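Hand-held grippers, part two: a long and slightly rambly review

Print | E-mail

28 January 2018

Okay, so a few of you have been asking (very patiently, thank you!) whether I ever got my hands on the Rivetex hand-held gripper kit I was banging on about last April. I did! I've had a pair of them for a good few weeks now and I have Opinions, so put the kettle on.

Quick catch-up for anyone who's wandered in from the coffee machine posts. These are grippers you hold and work yourself, with the same fingers you'd bolt on the end of an arm. You do the job by hand, the kit records what you did, and later on you hand the recordings over to your software and hope for the best. I came to it after a miserable winter of trying to teach a small arm with a joystick, which I would not wish on my worst neighbour.

I bought mine through Venmont, who do the kit as a bundle: two grippers, a printed card of markers, a charger, a carry case and 12 months of their Liveo software. The whole lot was a touch over $2,000 with shipping, and yes, I winced. You can buy a single gripper, but I'd save up for the pair if you possibly can. So much of what you do around a table takes two hands, and I only noticed how much when I tried a week with one.

First impressions out of the case were good. The shells are a plain light grey, pretty chunky, with a nice broad curve to them, and nothing rattled. The grip took me a couple of evenings to get used to. I've got smallish hands and my thumb got sore, so I wrapped a bit of hockey tape around the handle and that sorted it. A friend with great big paws had no trouble at all, so your mileage will vary.

The finger pads are my favourite part of the whole thing. They've got a dark mesh texture and they are SO much better than the smooth rubber ones on the Güler set I tried before. With the Gülers I dropped everything – spoons, lids, sugar packets, the works. The Rivetex pads will hang on to something small and flat if you come at it squarely, and small flat things are what I'm forever practising, seeing as my whole project is setting out and clearing a drinks tray. (It's a glamorous hobby.) They do pick up lint like you wouldn't believe, mind you. I give them a wipe with a damp cloth between sessions.

Now the markers. Each gripper has a spot on top for one of those square black-and-white coded cards, and Liveo uses them to work out where the grippers are. When it works it's lovely, you don't even think about it. When your sleeve flops over the card it loses track and makes a sad little beep at you, so roll your sleeves up. The mounting clip is also a bit flimsy for the price. Mine had a wobble by the second week, and I've since put a dab of glue on it, which I'm sure voids something.

Liveo itself is... fine? It's fine. Setup was 3 screens and a calibration routine where you wave the grippers through a figure eight and feel like a bit of a goose. Recording is one button. Where it falls down is going back over what you've recorded: you can't rename a batch of clips at once, you've got to do them one by one, and I had 32 of them from a single afternoon. I wrote to Venmont to ask about it and got a friendly reply the next morning saying it's on the list. We'll see! The export is quick, at least, and I haven't lost a file yet.

Battery life is decent. I get through an afternoon on a charge if I remember to switch the grippers off while I'm faffing with the tray. The charging port is tucked up underneath where you can't see it, so plugging in is a fumble every single time, and the little rubber cover has already gone missing from one of mine.

One tip if you're doing tabletop stuff: pick a table you can get right up close to. My kitchen counter was too high and I was holding my elbows out like a chicken. A round table at regular desk height has been much comfier, and two people can work from different sides without knocking knuckles.

Would I buy it again? Yep, I would, though I'd hold out for a sale, and I'd love them to sell spare clips and port covers separately. If you've already got the Gülers and you mostly move big chunky things like mugs and bottles, I wouldn't rush to switch. For fiddly little bits, though, the pads alone won me over.

I'm going to have a go at folding napkins next, and I'll post the settings I ended up with once I've tidied up my notes. Pop any questions in the comments, I do read them all (eventually).

Filed under: Gadgets & Gizmos, Robots at Home
Comments (12) | Shares (3) 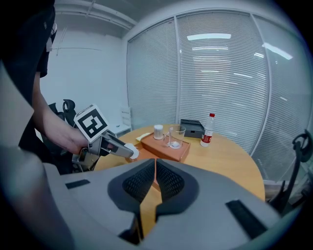
Small and flat, right in the tips of the fingers, with the tray waiting on the table.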